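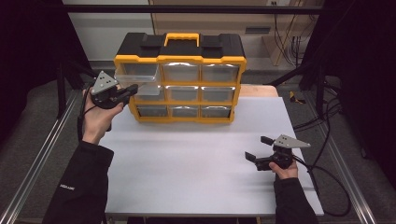

Nine-drawer organizer with carry handle, top left drawer part way out.

Trelarley Repair Rooms: Small Parts Storage
Progress report to the Casitz Fund
6 Nov 2020
Prepared by Ghazal Ghaffari

Where we are

When we wrote to you in April, the small parts at Trelarley lived in coffee cans, jam jars, a fishing tackle box with no lid and one very heavy drawer that had to be lifted as you pulled it. Finding a fuse could take longer than changing it. I'm very happy to say that the jars are gone, the heavy drawer has been emptied down to the wood, and every repair bench now has its own set of drawers that a person can pick up by the handle and carry to wherever the work is.

The grant paid for 93 organizers, shared among the repair rooms and the home kits we lend out. All of them have been delivered. Most are filled and in use, and the rest are waiting on the last of the sorting, which I'll come to below.

What we bought

We settled on a yellow and black plastic organizer with nine clear drawers, three across and three down. We looked at bigger cabinets too, the wall-mounted kind, and they're handsome, but our rooms get cleared for other groups in the evenings and nothing can stay on the walls. A box with a handle goes back on the shelf in a minute. The clear fronts have turned out to be the best thing about it (people look before they open, so far fewer drawers get left hanging out), and the yellow is easy to spot across a crowded bench.

Ghorbani supplied the whole order and agreed to hold the price while we sorted out the delivery address, a kindness we hadn't asked for. They also let us try one out before we committed, and we spent a cheerful afternoon filling it with the worst things we own: bent washers, roofing nails, a tangle of picture wire.

How the drawers are arranged

We wanted every box laid out the same way so that someone who learns it at one bench can sit down at any other. The current plan goes like this:

Top row: fuses, bulbs and battery contacts
Middle row: screws by length, short on the left
Bottom row: washers and nuts, springs, and a drawer for odds and ends

Small things go at the top where they can be seen from a standing position. The heavier hardware sits low, and a full box feels much steadier in the hand for it. The odds and ends drawer was argued over at length. Shahram Sadeghi was against it from the start on the grounds that it would swallow the other eight, and at one bench it very nearly did. We now empty it at the end of each month and anything that can't be matched to a drawer goes into a tub for the school art room, and Shahram has come around to it, more or less.

Fuses and other tiny things

Fuses deserve their own heading. They're the part we're asked for most often and the part that goes missing most often, and they look so much alike that a sorted drawer can become an unsorted one in a single busy session. Our answer has been to sort over a white surface, one part at a time, with everything else moved back. You'd be amazed how much easier it is to read the end of a little metal cap against plain white than against a scratched brown bench! We've asked for white boards at every sorting table and the foam ones work nicely, as small round things don't skate off them the way they do off laminate.
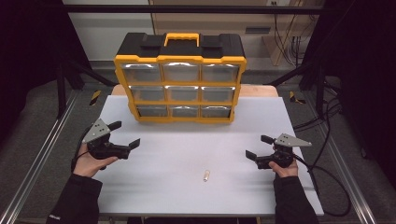
Zdislava Šimek: I'd go one step further and put the rating on the front of the drawer in big letters, and a spare fuse taped next to it so people can compare. I sorted two whole jars this way in the spring and hardly had to look anything up. The drawers themselves I love. What I don't love is tiny handwriting on a label.

We've taken that up. The new labels are printed in large type and cut to fit, and Zdislava has checked the first sheet against her own notes. The taped spare is being tried at one bench before we do it everywhere. My only worry is that somebody in a hurry will use the spare, and then we'll have a label pointing at a scrap of tape.

Sorting sessions

The sorting itself has been the most enjoyable part of the project, and I didn't expect to be writing that sentence. People come for an hour and stay for the evening. There's something very satisfying about tipping a can of mixed hardware onto a clean table and watching it turn into tidy drawers, and we've had grandparents and teenagers at the same table disagreeing happily over thread sizes. Homa Bagheri brought in her father's old tobacco tins and we found a complete set of radio knobs in one of them, wrapped in newspaper. They've gone into a drawer of their own.

A few practical habits have come out of the sessions. We set the organizer at the back of the table and keep the front clear for the part being looked at. 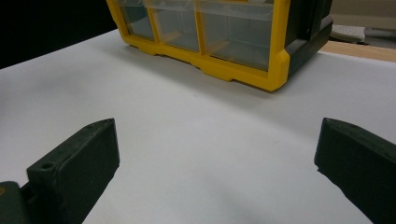

We also fill the bottom row first, then work upward, so the box doesn't get top-heavy while it's half done. Drawers are pulled out only part way when they're being filled at the table. If a drawer has to come out completely it's put down flat and goes back before the next one is touched, a rule we adopted after a lively evening with springs.

Money

Spending to date is $3,708, and this covers the organizers and their delivery. The labels and the foam boards came out of our own supplies budget. We're within the amount you awarded and don't expect to ask for a change. Receipts are in the folder that went to your office with the last claim.

What hasn't gone so well

The inventory list is behind. We had hoped to have every box entered in Brekico by now so that a home borrower could look up what's in a kit before coming in, but entering drawer contents by hand is slow and the categories don't quite match ours. Manouchehr Karimi has been working through it in the mornings and has written a short guide so others can help. I'd call it half done.

Dividers were also a miscalculation on my part. I assumed each drawer would come with one and didn't check. For now we're cutting them from stiff card, and they hold up well enough for screws, less well for washers, which slip underneath.

Next steps

Finish sorting the remaining cans and fill the last of the organizers.
Print and fit the large labels at every bench.
Complete the Brekico list for the home kits.
Find a better divider than card.
Open the home kits to new borrowers once the list is ready.

If anyone from the Fund would like to come to a sorting session, please do, and bring your own jar of mystery screws.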